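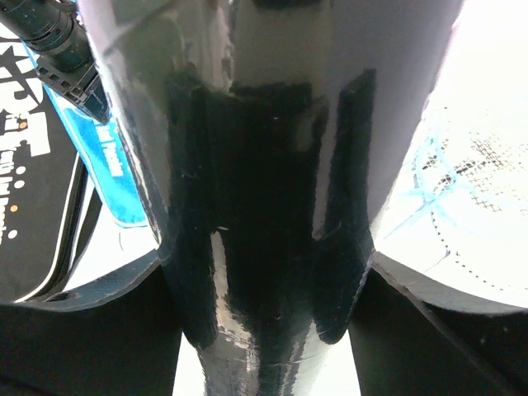
Figure 5.1 A glossy, curved object between the two fingers, seen from the wrist.

CHAPTER 5
Fingers, Wrists and Ordinary Things

The gripper that you finished in Chapter 4 can open and close on command. In this chapter you will use it for things from the home, and you will find that a wooden test block was a very kind teacher. A block has flat sides and it does not shine. Many objects in a kitchen or a school bag are round, shiny, soft, or all of these together.

Look again at Figure 5.1. The surface is smooth and becomes narrower towards the bottom, and it carries reflections of what is around it. For a person this is easy to understand. For a program that searches for edges, each dark stripe in a reflection can look like the border of an object. We shall return to this problem in Section 5.3, with the Skatora wrist bracket. 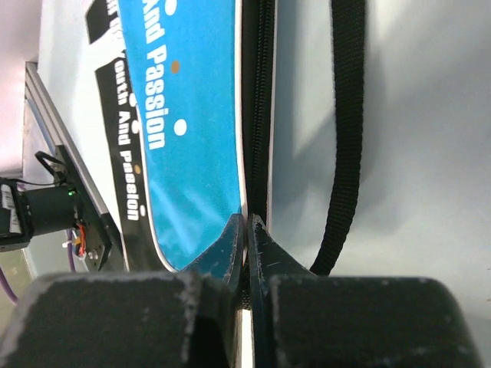

Aileen Tolentino
Author and workshop tutor, Skorkadmont

Soft things bring another kind of difficulty. In Figure 5.2 the fingertips hold a blue fabric case at its lower rim, close to the zipper. The tips nearly touch, and the material is pinched between them. When you hold cloth in this manner, the distance between the fingers tells you very little — it is almost the same with the cloth and without it. You will need the motor current as well.

I wrote the exercises in June at the shared workshop in Skorkadmont, where I kept a notebook of 300 grasps. Your own notebook can be shorter, but please write down the failures also.

Before you begin, you should have:
the gripper from Chapter 4, mounted and calibrated
the wrist camera, with its cable tied away from the fingers
one hard object and one soft object, neither of them fragile

5.1 Choosing where to hold

Let us start with the soft object. Lay it on the table and move the open gripper above it by hand, with the motors off. Try the middle first, then a seam, then a corner. Mark each place with a small piece of tape.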